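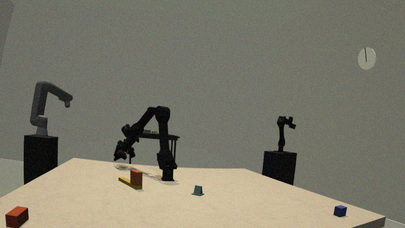 Mio Sugawara
Project lead and controls, Flingate Arm Project

When Benjie Bañez and I signed up for a bench at Wellamow, the shared workshop two streets from school, our plan was to build a desktop arm over the summer and have it sorting blocks by September. We got further than I expected! The arm is on the bench, the motors turn, and the whole thing has a twin in simulation that we can break as often as we like. This report covers mostly the twin, because that's where most of the learning happened.

Why we simulate first

Our first real arm test stripped a gear in the elbow. We had told the joint to go somewhere it couldn't go, and it tried very hard. A replacement took 3 weeks to arrive, so Benjie started building a virtual version of the workspace in the meantime, and by the time the gear came neither of us wanted to go back to guessing. Now every new motion runs in sim before it gets anywhere near the bench.

The virtual room has our black arm at the main table and two more arms on pedestals off to the sides. All the motion in this report belongs to the arm on the table. There's even a clock on the wall (Benjie got carried away, and I love it).

The blocks

We kept the shapes simple on purpose. There's a long yellow bar, an orange block, a teal piece that gets narrower toward the top, a blue cube and a red-orange block. The yellow bar is the hard one. It lies flat, so the fingers have to come down very low to get a grip on it, and if the wrist angle is off by even a little they land on top of it and push. The blue cube is the friendly one, and I used it for pretty much every first try.

Putting the yellow and orange pieces right up against each other was Benjie's idea. A single block in open space is easy to plan for. Two touching blocks mean you have to think about which one moves first and what your fingers will bump on the way in, and that turned out to be the most fun part of the whole project.

Planning the reach

I wrote the reach planner, which we call Prurell. You give it a block position and it works out the joint angles, then checks the path in small steps to see if any link would hit the table. The first version checked only the gripper. That was a mistake, and the elbow taught me so! Version two checks every link, and it's slower, but on my old laptop it still finishes before I can reach for my tea.

The overhead view helped more than any number on the screen. From the side I kept misjudging how far out a block was. Looking straight down, you can compare the angle of the forearm with the line to the block and spot a bad base rotation right away.
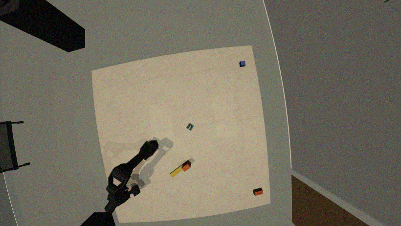

Top view of the workspace, with the yellow and orange pair near the gripper and the blue cube out toward a corner.

Results so far

We ran 200 simulated pick attempts with the blocks in different spots, and 72 of them failed. Most of the failures were on the yellow bar, and nearly all the rest were reaches close to the corners, where the arm is stretched out and small errors in the base angle get big. I've kept the logs from every failed run in a folder called Evangelista, after the street Benjie lives on, and we go through a few each time we meet.

On the real bench we've done 4 picks, all with the cube. Each one got a cheer from whoever was at the laser cutter.

Still to do

The wrist needs a better approach angle for flat pieces, and Benjie wants to try slimmer fingers, which he's drawing up now. I'd like Prurell to slow down near the edge of its reach. After that we'll move the touching pair over to the real bench and see how the elbow feels about it.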